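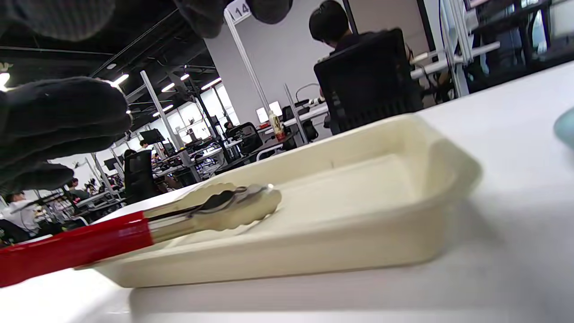 5 min read · 872 words

Graltcombe Table Sets

README and data card, version 3

Summary

Graltcombe Table Sets is a collection of 1,069 written records of small kitchen items as they were laid out, used and put away on a table. Each record covers one layout. It lists the items, says how they sat in relation to each other, and gives the condition of anything worn or damaged. The records are in English.

The collection is meant for people who write or test item lists, tidying instructions and storage labels. It is a small, narrow collection and should be treated as one.

What a record covers

A record begins with the surface and works inward: table first, then any tray or mat, then what rests on that. A white table with a cream tray set diagonally on it, and red-handled tongs lying across one side of the tray, would be written like this:

surface: table, white
holder: tray, shallow, rectangular, cream, rounded edges
holder_angle: diagonal
item: tongs, kitchen, red handle, silver arms
item_position: across holder, handle outside, tips inside
tip_shape: scalloped
notes: small gap between arms

Items are recorded in the position they were left in. The handle of a pair of tongs often ends up outside the tray, and the record should say so. It is not an error to be corrected.

Fields

record_id: a whole number, never reused
surface: table, counter, shelf or floor, with color
holder: tray, mat, rack, bowl or none
holder_angle: square, diagonal or unknown
item: one line per item, general name first, then color
item_position: free text, up to 100 characters
tip_shape: tongs only
state: stored, laid out, in use or unknown
condition: free text, may be blank
notes: free text, may be blank

If only part of an item could be seen by the person writing the record, the item line gives its color and general shape and stops there. "Rounded object, pale blue" is a complete entry. Earlier versions let writers guess at bowls and cups, and the guesses did not hold up when two people wrote up the same table.

Groups

The records fall into 6 groups.

trays: layouts where a tray is the main holder
tongs: layouts with one or more pairs of tongs
bowls: bowls and cups, nested or single
utensils: spoons, spatulas, whisks and ladles
mixed: three or more kinds of item together
clear: a surface after everything was put away

A layout with tongs on a tray goes under tongs. This was settled in version 2, and the old records were moved to match. The trays group is therefore smaller than its name suggests and holds mainly empty trays and trays with food containers.

Notes on trays

Use "tray" for anything flat with a raised rim that is meant to be carried or to hold other things. Use "dish" if the sides are higher than the width of a hand. Rim height is recorded as low or high. Don't record a material unless it is marked on the item. Cream, off-white and ivory are all entered as cream.

Shallow trays with rounded corners stack well but slide when there is a crumb or a drop of water between them. Records of stacked trays mention this in the notes field when it was seen.

Notes on tongs

Tongs are recorded as open, closed or slightly open. Most pairs without a lock spring back to slightly open when set down, and that value is the most common one in the group. Handle color and arm color are separate entries. A colored sleeve over a metal handle counts as handle color.

Tips are entered as scalloped, flat, toothed or spoon. Where the tip is spoon-like with a scalloped edge, enter scalloped and put the rest in notes. Left and right refer to the side nearest the writer's left and right hands while seated at the table.

How the records were written

Layouts were written up at Graltcombe and checked at Udum. The writer filled in the form with the items still on the table. A checker then read the form without seeing the table and marked any line that could be read two ways. Marked lines were rewritten before the record was accepted.

Color names come from the Imhof list, a short list of everyday colors kept in the file colors.txt. The storage terms (stack, nest, hang, lay flat) come from the Driser label sheet, kept in labels.txt. Both files are needed to run the checks.

Known problems

The mixed group has many repeated layouts, some of them differing only in the angle of the tray.

White tables are far more common than any other surface. Anything learned about surface color from these records will be weak.

The condition field is blank in a large share of the tongs group. Blank means it was not filled in. It does not mean the item was in good condition.

The word "scalloped" was spelled three ways before version 3. The spelling has been fixed in tip_shape, but older spellings remain in notes.

Changes

Version 3, February: merged plates into mixed, added holder_angle, fixed spellings in tip_shape.
Version 2: moved tongs-on-tray layouts to the tongs group, dropped the weight field.
Version 1: first set.

Files

records.csv
colors.txt
labels.txt
changes.txt

Corrections should give the record_id, the field name, the current text and the proposed text, one correction per line. Proposed new colors go in a separate message.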